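Kitchen Manipulation Software: Progress Report No. 2
13/12/2018
Prepared by Rafferty Kapoor for Borghild Bråten, Filton program office

Borghild, you asked for a report shorter than the last one and with fewer acronyms. I have managed the second.

Where we are

The short version is that the planner works, the perception works, and getting them to work in the same kitchen took most of the money. At the last review the two halves of the system were exchanging messages through a layer I described as "temporary." It has now been removed. I would like this noted, as it is the first temporary thing on the project ever to be removed.

The new layer is called Jumunside. It keeps one shared picture of the counter (what is on it, where the edges are, which door is open) and both arms plan against that one picture. Before, each arm kept its own, and they disagreed the way two people disagree about where the car is parked.

Our working task is still the plate and the microwave. It has a thin rim to grasp, a door with a hinge, small items that slide about, and a cooktop that is black, glossy and very unhelpful to a depth sensor.
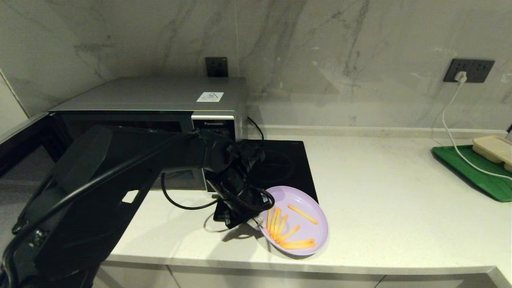
Gripper over the left rim of the plate, microwave door open behind.

Perception

The plate detector was retrained this period on 244 new labeled views. The old one was trained mostly on white plates and regarded anything lavender as a matter of opinion. The new one finds the rim reliably when the plate lies half on stone and half on glass, a case that used to produce two half plates and a polite error.

Speckled stone remains a nuisance. The flecks look like texture to the matcher, which is pleased to find texture anywhere, and then matches the wrong piece of it. We now ignore the counter surface altogether once its plane is fitted and look only at what sticks up from it. This was Kandasamy's suggestion in the first month. We got there in the end.

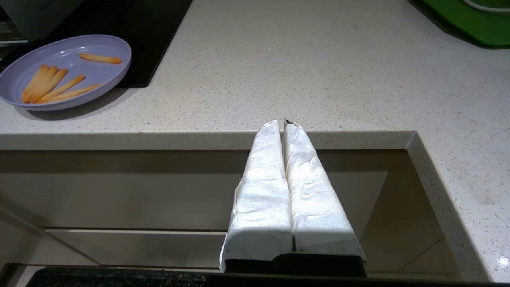
The wrist view also had to be taught about its own fingers. Wrapped fingers change shape a little every time they are rewrapped, and the mask that tells the software "this part is you" was drawn once, by me, for bare ones. For a while the planner kept finding an obstacle directly in front of the gripper and backing away from it, and the obstacle kept up. The mask is now relearned at startup. It adds a few seconds and has saved us a good deal of retreating.

Door handling

The microwave door was the largest item in the plan you approved and it has earned its place. The controller no longer tries to follow a perfect arc around a hinge it has guessed at. It pulls gently, feels which way the door wants to go, and updates the guess. We allow 2 retries, after which it stops and asks for a person.

Contact at the door edge is the weak spot. The window reflects whatever is opposite it, and the wrist camera will happily report depth inside a reflection.
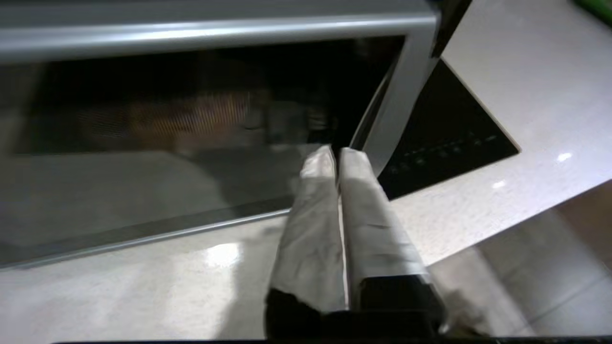 For that reason the final approach now runs on force alone, at reduced speed, and vision gets its vote back after contact. Trakemell, who supply the force estimator, sent us a revised version in December which drifts less. It still drifts, and we re-zero it before each approach.

Carrying the plate

We ran 155 plate trials in simulation before going to hardware with the new tilt limit. Simulation was delighted with itself throughout, mostly on account of having no cables. On the real arms the plate tips further than commanded if the grasp is off center, and the food on it begins to have plans of its own.
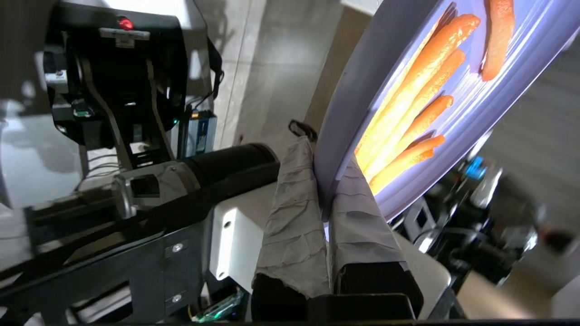
Two changes came out of this. The tilt limit is now measured from the plate as seen, where before it was calculated from the wrist, and the planner treats the neighboring arm as a thing with a real width, cables included. Planning takes longer as a result. The control loop is unaffected and still runs at 100 Hz.

What is late

The logging viewer. It opens, and it will show you any run you like provided the run is the most recent one. The fix is understood and scheduled behind everything else.

The operator manual exists as a table of contents. I am told it is a good one.

Next period

Closing the microwave door with the plate inside. Regrasping when the first grasp is off center, in place of carrying on and hoping. A second set of retraining views with the cooktop lit from the side.

What we need from you

Approval to move the unspent travel line to computing time, and a decision on whether the Filton demonstration has to include the door. We would prefer that it did not, but we are preparing as though it will.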